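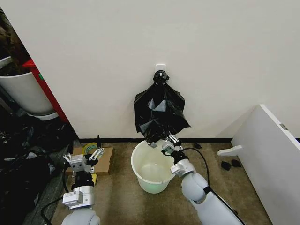

Black bag on the wall hook, white bucket on the carpet under it.

2019-03-18

Jakubowski ledger, item 2306. Continued work on the paste and the tissue.

The paste from the previous batch was too thick, so I started with a new one. I used wheat starch, one part to six parts of water, soaked before cooking. I cooked it on the small plate with low heat and stirred all the time in the same direction, as Katsuhiko Fukuda showed me. He says the direction does not matter, only that one does not stop, but I am used to it now. When the paste turned from white to a little gray and started to pull on the spoon, I continued for some minutes more and then let it cool with a cover. Sieved it two times. The second sieving was necessary, there were still small hard grains.

I compared it with the Sovasel powder that Tradico sent. Sovasel is easy to mix and it stays open for a longer time, so one can move the tissue and correct the position. But after drying I could lift the edge of the test strip with my fingernail, and with the starch paste I could not. For the text leaves I would accept Sovasel. For the fold at the spine I don't trust it. I wrote this also on the jar, so that we don't have the same discussion again in August.

Tissue: tried Jimari thin and Jimari medium on a loose blank leaf from the back of the ledger. The thin one almost disappears on the paper, very beautiful, but along the fold it broke when I opened and closed the leaf many times. The medium is visible if you look for it. Fionnuala Mac Carthaigh thinks visible is fine for an account book, the people who will use it want to read the numbers and turn the page. I agree for the folds. For the tears that go into the writing I will take the thin.

Tearing the strips: water line with the brush, against the ruler, wait until the line is dark, then pull apart slowly to both sides. I was impatient with the first strips and they have ugly short fibers at the edge. The later ones are better. Please don't use the strips in the blue folder, they are the bad ones and I only keep them to practice.

The ink was tested on leaf 2, in the lower corner, with a damp swab. The brown ink did not move. The red lines of the columns moved at once, a pink shadow on the cotton. This is a problem, because the longest tear goes across three red lines. My plan is to put the paste on the tissue on a separate sheet of plastic, take away as much water as possible with blotter, and only then place it. Katsuhiko suggests to leave a small gap at each red line and not to bridge it. I don't like the gaps, I think the tear will start again there. We will try both on the sample with the red ruling, if I find it.

The ledger has over 200 leaves and most of them need nothing. I have to remind myself of this. Yesterday I began to flatten a corner that was perfectly fine where it was.

Drying: between polyester web and blotter, under glass with light weight. I changed the blotters before lunch and again before I went home. The first mended leaf has a slight wave near the outer margin. Too much water in the paste, or I changed the blotter too late. I will thin the next portion less and see.

The brown goat brush is losing hairs. I picked out one from under the tissue when it was already half dry, and it left a mark. The brush should be washed well, and if it continues, we order a new one with the next Tradico order. They also owe us the second packet of blotter.

Open:
Find the sample with red ruling (plan chest? Fionnuala had it last).
Ask the owner if the loose receipt between the last leaves stays in its place or goes in an envelope.
New starch to soak tonight. Done, it is in the fridge, label with my initials.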